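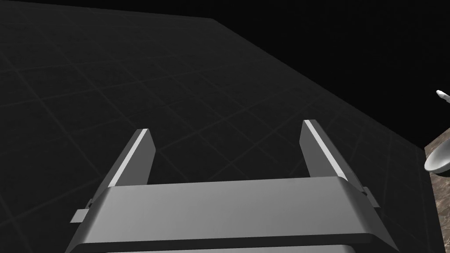
How do I split door money when I'm the one who booked the other bands?

Asked by Shamim Kakakhel in Gigs and Local Shows

Hi all, long-time reader, first time asking anything. I play solo stuff (acoustic guitar, a looper, some keys when I can be bothered to carry them) and I've been doing open mics in and around Ullevwood for a couple years now. In April the back room at Rosser offered me a Tuesday to put together my own night, which I said yes to before I'd thought about any of it.

So I asked two other acts. One is a four-piece who are way better known than me, and the other is a friend who sings and had never done a full set before. We all agreed we'd "split the door." That was the whole conversation! I know, I know.

We took in $345 at the door. The sound person gets a flat fee out of that, and I also paid for posters and a new DI box, though I'm keeping the box so I guess that's on me. Now the four-piece are saying it should be split by person, which gives them four shares out of six. My friend thinks three acts, three shares. And I did all the booking, ran the guest list and went on first to a mostly empty room, so part of me thinks I should get a little something for that, but I feel gross bringing it up.

What do people normally do? Is there a normal? I'd like to do another one of these and I'd really like these people to still talk to me.

3 answers

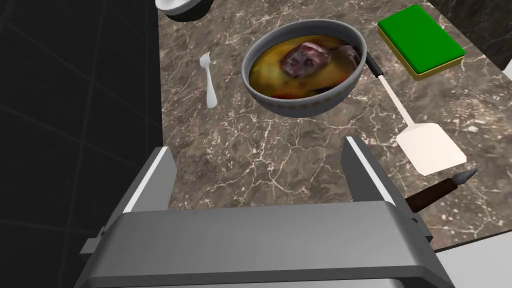 Reading time: 4 min

Answer from Nia Sayce
Marked as helpful

Okay, I've been putting on small shows for a long time and I've had this exact argument more than once, so here's how I'd handle it.

First, take the costs off the top. Sound fee, posters, anything you all used that night. You're right to leave the DI box out. Send everybody a message with the numbers in it, even if it's just a photo of your scribbled math, and do that before you talk shares at all. Half the bad feeling I've seen over door money came from people guessing at a total.

Second, where I am the default is by act. A band with four people costs a venue more stage time and more mics, and they chose to be a four-piece. But it's a default, and if one act clearly brought the room, most people will give that act more. Did anyone ask at the door who they came to see? I keep a sheet with the names of the acts and put a tick next to one for every person who comes in. It feels awkward for the first ten people and then you stop noticing.

For this one, since you never said which kind of split, I'd offer something in the middle. Half to the band, a quarter each to you and your friend. The band gets more than a third and less than two thirds, and nobody had to win. I'd skip the booking fee this time because you didn't mention it up front. Next time put it in the very first message: "I take 10 percent for booking and promo, the rest is split by act." I've never had anyone balk at that. I have had people get very frosty when I brought it up at midnight while counting ones.

And get it in writing, even a text. Set length, load-in time, how the money works, who's bringing the drum kit. Mine is four lines long and I paste the same one every time.

Oh, and go on second! You booked it, you can put yourself wherever you like. I usually ask the newest act if they'd mind opening, and most of them would love to get it over with.

Answer from Eifion Nicholas

By act. Always by act. If my old band had been paid per head we'd have added a tambourine player.

Answer from Iolo Phillips

I'm going to disagree a little with Nia, I play bass in a five-piece and by act really does sting when you've all paid for gas. We played a night over in Alik last year, 131 people through the door, and after the split I went home with enough for a sandwich while the solo guy had himself a pretty nice evening. No hard feelings, we'd agreed to it, but it did make us pickier about who we share bills with.

What we do now is ask for a small guarantee and then a share of the door after that. Doesn't have to be much. For a room the size of Rosser I'd ask for gas money and leave it there.

Also, not what you asked, but did anyone record it? We got a decent board mix from one show and it's got us more gigs than the posters ever did.

Comments on this answer (2)

Shamim Kakakhel: Thank you both, I sent everyone the numbers and suggested the half and two quarters thing. Drummer sent a thumbs up, waiting on the rest. No recording except my phone in my jacket pocket so it's mainly jacket.

Nia Sayce: Ha, been there. Ask whoever did sound, sometimes they run one and forget to mention it.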